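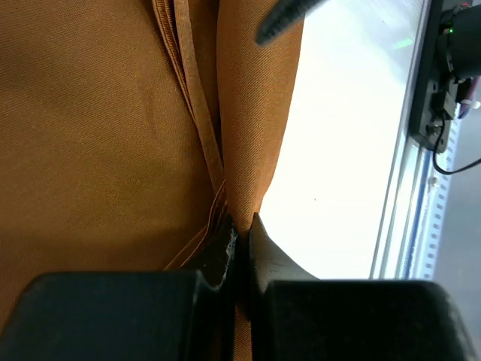 Progress report, May
Garment handling cell, safe practice and standards work
To: Ginevra Donati, Warkesent
From: Eustaquio Rosales

Short one this month, sorry, writing between shifts.

Where we are. Written rules for the cell are at draft 4. Covers fabric pick and fold, start and stop, who can be inside the line while power is on. Draft 3 was too long, operators skipped to the last page. Cut it to 12 rules, one sheet, taped up by the door.

Logged picks since the last report: 3,507. Holds and stops: 182. Every one has a cause code now, which was your main ask. Most are double picks on twill, mainly at hems, where the layers stack up. Rest are operator stops, and we want to keep those. Added a line to the sheet saying a stop never needs a reason at the time, write it up after.

Fingertip checks. New rule, tips get looked at start of shift and again at 1 pm. Scuffing gets noted, swap only if the edge catches a test swatch. Deolinda wanted a fixed swap count instead. Not settled. Running both on paper for 50 shifts then we pick one.

Camera mounts and cables. Check added after Rigoberto found a loose bracket screw on his walk round. Any bracket that's been touched means recalibrate before teh next pick, no exceptions. People grumbled, it's slow.

Training. Araceli has run the first two groups. Third group slipped, half of them were pulled onto the Becerra order. Will do them in with the late shift.

Behind on:
- risk assessment for the Drillulach table, started, not signed
- speed limits with a person at the bench. Have a number, dont have the measurements behind it yet, so it's not in the rules
- Stokeo log export, still copying by hand

Money. On budget except spare tips, over by a little. Can cover it from travel.

Need from you: a yes or no on outside review of draft 4 before it goes to the second site. Also who signs the risk assessment, us or you? Contract reads both ways.

Next report will have the stop codes broken out by fabric.

E.R.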